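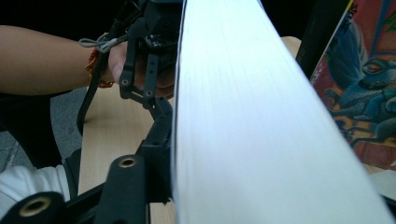
*Reading time: 4 minutes*

**Workshop notebook – book handling and shelving, Tasden reading room**
Entry date: 22/07/2024
Entered by: Mireille Daher

**Purpose of the session**

To continue the sorting and reshelving of the large-format volumes received from Foscombe, and to settle the method for lifting thick books before the remaining crates are opened. The previous method, set down in January, was written for ordinary octavos and does not serve for books of this weight.

**State of the stock**

The Foscombe deposit stands at 482 volumes on the receiving list. The greater part are standard reference works in cloth. A smaller group, shelved for the present on the lower bay by the window, are over 20 centimetres deep in the board and heavy for their size. These are the books with which this entry is concerned.

The text blocks in this group are in better order than the bindings. The fore-edges are generally clean. Several show a slight curve when the book is laid on its side, and this should be recorded on the slip only where the curve is uneven from head to tail. A regular curve is normal in a thick book with a rounded spine and requires no note. Faint lines running along the edge are the leaves themselves and are not to be entered as scoring. Two slips from the first crate were marked "scored" on this ground and have been corrected.

**Handling**

The following was agreed and is to be applied to all volumes on the lower bay.

- Clear a space at least twice the width of the book before it is brought to the table.
- Take the book by both boards, with the hands at mid-height. The head of the spine is not to be used as a handle under any circumstances.
- Where a book must be steadied from one side, apply pressure flat against the block. Points and narrow edges leave a dent in soft paper, and the dent does not come out.
- Books on the shelf are freed by pushing back the neighbour on each side, then gripping the middle of the spine.
- Lay the volume down on its back board. Do not stand it on the fore-edge, even for a moment while the label is read.

Loose threads, cuffs and bracelets are a matter for each person's judgement when working with closed books. When leaves are being turned, sleeves are to be rolled and the wrists kept clear of the page.

**Pressure and marking**

I tried the flat-of-the-hand method against the flat-board method on a discarded directory from the Darwish sale. The directory is of soft, pale paper and takes a mark readily, so it was thought a fair test. The flat of the hand left nothing that I could find under the raking lamp. The board, with felt on the contact face, left nothing either. The same board without felt left a shallow line near the tail, visible only from the side. The felt is therefore to stay on, and the two unlined boards have been taken out of the drawer and labelled.

It was also observed that a closed block moves more than one expects when pressed from the side alone. The leaves slide over one another and the fore-edge takes on a lean. This is put right by knocking the tail very gently on a padded surface, but it is better avoided. If the press is needed for longer than is comfortable for the hand, use a book rest.

**Dusting**

Dust is to be taken off the head first, with the book held firmly shut and the brush moving away from the spine. The fore-edge follows, then the tail. The soft brushes supplied by Tuvlow are satisfactory for this. The stiffer pair should be kept for the shelves. Brushes used on any volume with suspected mould go straight into the marked tub and do not return to the table.

Of the books brushed so far, 24 needed a second pass at the head, where the dust had packed down between the leaves. The fore-edges gave very little trouble – one pass in nearly every case.

**Shelving**

The large volumes cannot stand upright on the present bay without leaning. Six of them have been laid flat, in pairs, with the heavier book beneath. This is acceptable as a permanent arrangement, although it makes the lower book slow to retrieve. No pile is to go above two. The labels should project from the front so that nothing has to be lifted in order to be identified.

The shelf below is two fingers too shallow for the widest boards. I have asked whether it may be lowered by one peg, and until there is an answer those books remain on the table under a cloth.

**Outstanding**

- Felt to be bought for the unlined boards. The present roll will not cover both.
- Correct the January sheet and remove the old copy from the inside of the cupboard door.
- Check the receiving list against the slips for the second crate. One number appears twice.
- Return the discarded directory to the test shelf, where it may be used again.
- Ask Foscombe whether the index volume was sent separately. The set is listed as complete and the index has not been found in the opened crates.

M. Daher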